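Guides > Lallis table board > Setting up the board

Print this page | E-mail this page
18 shares | 3 comments

4. Setting up the board

Do section 3 first (unpacking). If the walls are still in the carton you're ahead of yourself.

4.1 Put the board down flat, pale side up. The faint wood-grain streaks belong there, don't try to scrub them out.

4.2 Stand up the back wall, then left, then right. Hand tight only.

CAUTION - do not lift the board by the walls. They will pop out and you'll be back at step 4.2.

4.3 Slide the aluminum rail along the right edge until it stops. Screws from bag 68, not bag 65. They look alike.

4.4 Wipe everything down. Damp cloth, plain water. Let it dry before anything goes on top.

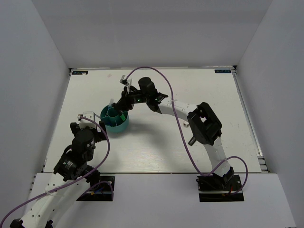

Khairul Purba

4.5 Cup next. The teal one is fine, so is any plain cup with a flat bottom. Start it near the center, a bit to the left, and keep it well away from the rail.

4.6 Check the two small black labels at the far corners. One left, one right. If you can't find them the board is turned around - lift it out and start over from 4.1. Don't peel them, Broton asks for both if you send the board back.

4.7 Keep the wide white ledge in front clear of mugs, phones, screwdrivers. Anything left there gets knocked off sooner or latter.

NOTE - older boards (part 465) have a shorter rail. Same steps, but leave out the last screw. Part 494 takes all of them.

CAUTION - no solvent cleaners on the board or the walls. They go yellow and the stain dosen't come off. Dish soap is OK.

4.8 Push down lightly on each corner. Rocking? Fold a bit of card under the low one. Check again next morning, new boards settle overnight.

Spare walls and screws: order from Broton, give the part number. Storing the board - see section 5.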